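Rantala Community Bakehouse: progress report for the second period
Prepared by Oskari Ojala for the Jastden small grants office

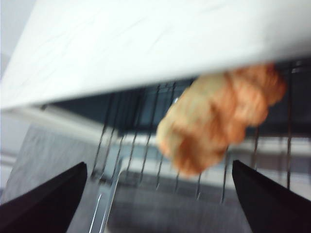 Eugeniusz Domański wrote to us in April that the first report spoke too much about the oven and too little about the people who learn to use it, and he asked us to put the training first this time. We agree with him, so the report begins with the courses. The building and the money come after.

1. The courses

In this period we gave the evening course two times and the weekend course one time. The evening course is for people who have never baked for sale. It has six meetings, and in each one the group makes one kind of dough from the beginning to the end. We started with plain wheat bread, then rye, then sweet dough, and finished with doughs that need butter folded in. The last one was difficult. Our teacher, Ermanno Gentile, had planned it for one meeting, and we had to give it two, which moved the final evening into the next week. Two participants could not come to it because of work shifts. They were invited to join the same lesson in the second course, and both of them did.

The participants told us in the feedback forms that they wanted more time for shaping and less time for theory. We had given them a printed booklet with 30 pages, and most of them did not read it before the meetings. For the second course we made it shorter and moved the tables for flour and water to a single sheet on the wall. This worked better, although the sheet is already dirty and must be printed again on stronger paper.

The weekend course was on rye bread only. It was full, and there was a waiting list of 4 people. We did not take a larger group, as the work tables do not allow it. We would like to repeat this course in the autumn.

One thing we did not manage is the course in easy Finnish for newcomers. It was promised in our application, and we want to say clearly that it has not started. Ibsa Workneh, who was going to teach it, changed his working hours and could only offer mornings, when the kitchen is rented to bakers who pay. We have now agreed with him on early afternoons, starting after the summer break. The money for this course has not been spent and is shown on its own line in the table we send separately.

2. The shared kitchen

Outside the courses, the kitchen is rented by the hour to small bakers. At the time of the first report we had three regular users. Now there are five. Two of them bake for the market in the harbor, one makes cakes to order, one bakes flat bread for two restaurants, and the newest one is still testing recipes and has no customers yet.

The hours between 4 and 7 in the morning are the most wanted, and there were some disagreements about them. Before, the users wrote their hours in a paper calendar by the door. Sometimes a name was written over another name, and it was not possible to say which one was first. We now use a simple booking page made for us by Nodex. It shows the whole month, and a booking can be changed until the evening before. Older users were not happy with it in the first weeks — one of them continued to telephone me at home — but the number of double bookings has gone down to zero since we took the paper calendar away.

We also changed the cleaning rule. Earlier each user cleaned only the places he or she had used, and the floor under the mixer was left for everyone and therefore for no one. Now the last user of the day washes the floor and gets half an hour without payment for it. The loss of income is small, and the kitchen is much cleaner in the mornings.

3. Equipment and repairs

The large deck oven is working, but it is not yet as we want it. The back left corner is hotter than the rest, and loaves placed there must be turned in the middle of baking. The service man from Okgate came twice. At the first visit he changed the door seal. At the second visit he found that one heating element was of a wrong type, and he has ordered a new one. The delivery is late. We keep the oven in use in the meantime and have put a note about the corner next to the controls.

The second-hand mixer was bought as planned. The price was lower than in the budget, and we used the difference for a new set of proofing baskets and for two scales. One of the old scales was showing too little weight, and several bakers had complained of it for a long time.

The ventilation was cleaned. The company recommended that we do it every year, and we have added it to the budget for the next period. The drain in the washing area was blocked once and opened by ourselves. If it happens again we will need a plumber, and this cost is not in the budget.

4. Money

The grant covers teacher fees, the mixer, and part of the rent. The teacher fees are lower than planned for the reason given in part 1. The rent was raised by the owner of the building at the beginning of the period. We did not know of this when we made the application. We have asked the owner for the same rent until the end of the project, and he has answered that he will think about it. We expect his decision before the next report.

The income from kitchen hours has grown, but it is not even from month to month. Bakers rent a lot before the holidays and very little after them. For this reason we ask for permission to move 300 euros from the line for printed materials to the line for rent. We would need 200 of it in this budget year and the rest in the next. The printed materials now cost less because of the shorter booklet.

Flour has also become more expensive. For the courses we buy it together with the regular users, in large sacks, and this has kept the cost close to the plan. Onni Ikonen takes care of the common order and keeps a list of who has taken how much. The list has been correct every time we checked it.

5. Problems and changes in the plan

Besides the delayed course, there are two changes we want to tell you about.

The first is the open baking day. In the plan it was to be in spring, in the yard. The yard was closed for pipe work by the city, and we could not get a sure date for the end of it. We moved the baking day to early autumn. The neighbors have been told, and the school next door has offered its tables.

The second is the recipe collection. We had promised a small book with recipes from people who live in the area. We received many recipes for sweet buns and almost none for bread, and some were copied from packages. We would now like to make a shorter collection with fewer recipes, each one baked and tested in our kitchen. Ermanno has tested nine until now. Three of them needed changes in the amount of liquid, and the people who sent them have accepted the changes.

6. Next period

We will start the course in easy Finnish, repeat the rye weekend, and hold the open baking day. The heating element should be changed before the evening courses begin again. We will also write short instructions for the oven and the mixer in three languages, as the present ones are only in Finnish and the newest user cannot read them well.

We ask the grants office for an answer to two questions: if the 300 euros can be moved as described in part 4, and if the shorter recipe collection can be accepted in place of the book. An answer by e-mail is enough. The receipts are sent by post in the same order as the lines of the budget, and the two receipts from Okgate are copies, as the originals are still with the service man.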